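The Gripper Beauty Contest

Every vendor with a two-finger gripper to sell will tell you theirs handles gears. Clover says so. Peixoto says so, in a larger font. Since June the test group at Sturstead has been running both through the same gearbox job in simulation, and the claims are looking thinner.
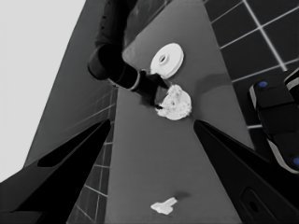
Sturstead's method is cheap and a little suspect. Each gripper gets 29 tries at each part, on a virtual table with two arms, and a script decides what counts as a grasp. The parts are plain white shapes with no oil or burrs on them. One of the arms reaches down to a lumpy piece with a small hole in it, right beside a flat disc with a raised hub, and that crowding is the part of the test I trust. Brochures show a gear alone on a table. Real bins don't.

"Friction is a number we type in," says Dalia Paju, who wrote the scoring script. "Change it and you change the winner." She has changed it, and she is right. At one setting Peixoto leads by 2 grasps. At the next, Clover does.
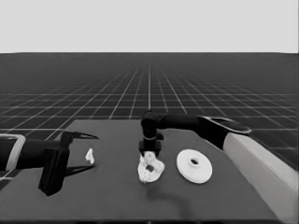 Two arms, one table: the left gripper stands open while the right one points down over the middle part.

Then there is the controller. Unevmont sells one for more than $3,000 and says it evens out the gap between grippers. Sturstead tried it for 27 runs on a Thursday and got much the same scores as with the controller it already had. Unevmont blames the tuning -- vendors usually do.

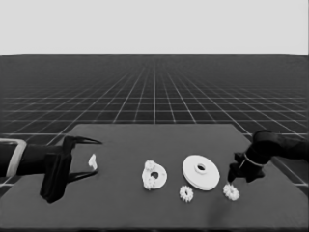

By Veerle Desmet
Contributing writer, automation

I asked Paju which gripper she would buy. Neither, yet. She wants both on a real bench first, with greasy gears and a tired operator, and she wants the vendors out of the room. Clover has agreed to lend a unit. Peixoto is "reviewing the request" -- and has been for weeks.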